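Spare room too cold to sleep in, what would you fix first?

Graltivby Home Forum > Heating and Insulation

tallpines52
We have a 1666 square foot house and the back bedroom never gets above 60 in February. Rest of the house is fine. One supply vent, one window. My brother says replace the window. I'd like to spend less than that. What would you do first?

Rondonuwu
Check the duct before anything else. Mine had come apart in the crawl space and I was heating dirt. Foil tape and 3 screws fixed it.

kmarsh_7
Window. Old glass loses more than people think. I replaced one with a Jinitz and the room came up 7 degrees.

Rondonuwu
Did you do anything else at the same time?

kmarsh_7
Caulked the trim and put weatherstrip on the door.

Rondonuwu
Then you don't know it was the window. Could have been the caulk.

kmarsh_7
I know what the room felt like before and after. Not going to argue about it.

Nhyira Asante
I would close the door for a night and see if it gets worse. If it does, the room has no return path and the supply can't push air in. Undercutting the door costs nothing. After that I'd use shrink film on the window for one winter before buying a new one.

tallpines52
Tried the door last night. It was colder by morning with it closed, so I think you're right. I also went under the house and the duct is connected but has no wrap on it at all. Pictures from the room:

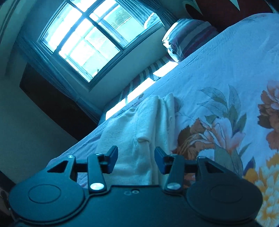
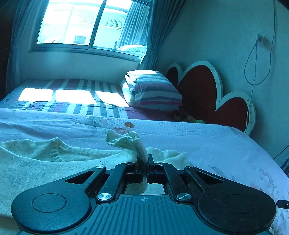
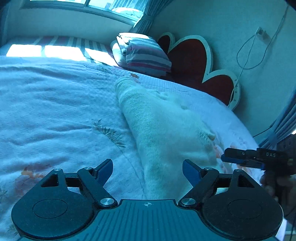 I priced Brelari duct wrap and it's around 52 dollars for what I need, so that goes on first and then I'll trim the door. The film can wait until I see what those two do. My brother still wants the window out. It does let in plenty of light, as the first picture shows, and I'd hate to lose that to a smaller one. Has anyone put film on and still been able to see out?

Nhyira Asante
Yes, if you go over it slowly with the hair dryer. The wrinkles come out.

kmarsh_7
Film is fine for one year. Then you'll buy the window.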